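Company Finance, Unit 2
Lecture notes: takeovers and how they are paid for
Tutor: Lucía Villanueva

The case for this unit is the offer by Kivel for Prullomix, a packaging supplier. Kivel offered 432 pence in cash for each share. The day before the offer, the shares stood well below that. The gap is the premium, normally given as a percentage of the earlier price.

A holder of 2,000 shares who accepts receives £8,640 before dealing costs and tax. Work this through yourself and keep the pence and pounds straight, as marks were lost on it in May.

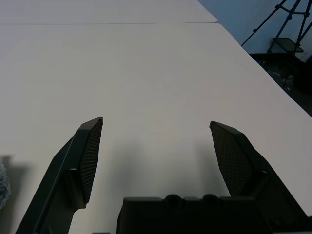 Cash or shares

In a share offer the seller takes shares in the buyer in place of cash. The value then moves with the buyer's price until the deal closes. Sepúlveda's bid for Curano was of this kind. Read the terms on page 131 of the course reader before the seminar.

Terms to know: bidder, target, premium, offer period, acceptance level.

Written answers to both exercises are due on September 1, 2020. Show your working.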